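2025-07-31

Dye notebook, the green problem again

Batch 307 is out, rinsed and hanging by the back door, and I'm writing this up before I forget which bucket did what. (Last time I waited until after dinner and ended up with a page that said "the middle one was better," which has helped exactly zero people since, me included.)

Quick recap for anybody picking this book up cold. We want a deep, quiet green on the heavy Vatska cotton, out of a yellow bath with blue over the top. In April I got a beautiful one by accident, on a scrap, with no notes worth having. Everything since then has come out too blue, too khaki, or that odd hospital teal I refuse to show anyone. I've been chasing that scrap all summer.

Dry weight of the cloth going in was 1159 grams, all one piece. I know, I know, the sensible thing would've been another round of test strips. But strips always behave! They float around with loads of room and come out even and lovely, and then the big piece folds up on itself in the pot and you get tide marks. So I wanted to see the trouble at full size.

Scour: hot wash with soda ash and a bit of soap, the long version. The water came out the color of weak tea, which surprised me, as this cotton is sold as ready to dye. It is NOT ready to dye. Please don't skip the scour on Vatska goods whatever the label says. I did it a second time and the water was much clearer, and the cloth wet out right away when I dropped it in the sink instead of sitting on top like a raft.

Mordant: tannin first, overnight, then alum acetate. I used the new tub of alum acetate from Truseck and it clumps worse than the old one. Made a paste with warm water first and it went in fine after that. Smelled like a pickle jar in here until lunch. I had the window open and the fan on, and kept the dust mask on while I was scooping, which I'd like to see more of from the rest of you too, thanks.

Yellow bath: weld, chopped, from the dried sack under the stairs. I simmered it low and kept it well short of a boil, with a pinch of chalk to brighten it. Strained twice through the old pillowcase. The yellow was very loud, almost rude, and I got nervous and pulled the cloth early. Looking at it now I think that was a mistake. It looked like plenty of yellow on its own, but blue eats yellow like you wouldn't believe, and I always forget this. The April scrap had been sitting in the weld all night only because I'd gone home and left it there.

Blue vat: this is where most of the day went. The vat had been sulking since the cool spell, so I warmed it up slowly in the big Clodow pot (the one with the dented rim, lid doesn't quite seat) and fed it with 400 ml of the thick fructose syrup, a splash at a time. It perked up after a while. Coppery skin on top, good bronze flower, and underneath it was that clear yellowy green you hope for. pH was a little low so I added lime, stirred without splashing, and left it alone for an hour. Leaving it alone is the hardest part for me. I swept the floor. I relabeled the jars. I came very close to cleaning out the sink trap.

Then seven dips, short ones, with a good airing between each. I squeezed the cloth under the surface before lifting so it wouldn't drip air back into the vat, and opened every fold out by hand while it turned. The third dip looked perfect and I really, truly considered stopping. But you can't judge it wet. I have been fooled by a wet third dip more times than I care to write down, so on we went.

A few things for next time:

The cloth rides up on the left side of the pot every time. I think the rack is a bit tilted. Needs a shim or something under one foot, or we buy the flat rack from Brabec that we keep talking about and never ordering. If somebody's putting in an order anyway, add one, and more of the long gloves. The short ones fill up. My elbows are blue.

I lost track of time on dip five because the kettle timer and the vat timer make the same noise. Swap one of them. I don't care which.

The hose at the rinse sink leaks again at the collar. I put tape on it. The tape is bad.

Rinse took ages, as usual. Cold water first until it stopped bleeding blue, then a vinegar soak to knock back the lime, then a warm soapy wash. There was a fair amount of loose blue coming off even at the end, so I'm expecting some rub-off and I won't put this against anything pale until it's had another wash. I cut a corner off before the vinegar and another after, both stapled to the facing page. The after one is a shade softer, I think. Could be the light in here, which goes orange by late afternoon and makes fools of us all.

Overall, wet, it's a strong color, a bit colder than I'd like. My guess is that it'll dry down lighter and show more blue than I want at the fold lines. If it does, I'm going to try putting it back through a fresh weld bath on top, even though everyone says to do the yellow first. I've seen it work fine on wool. On cotton I have no idea, and the mordant may well be all used up by now, in which case I'd have to do the alum again as well. Worth a corner at least before I commit the whole piece.

Leftovers: the weld bath is in the lidded bucket by the stairs, still good for a pale yellow if anyone has napkins or something to throw in. Use it this week or it'll go off. Vat is fed, covered and wrapped in the old blanket. Please don't stir it tonight, let it settle, and I'll check the pH first thing.

Still to do: lightfast strips in the south window, half covered with foil, and write the start date on the tape this time.

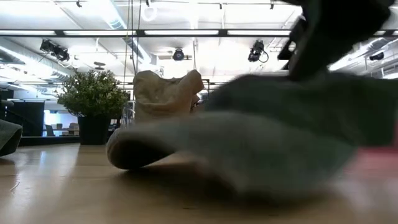 Dark green cloth on the wood table.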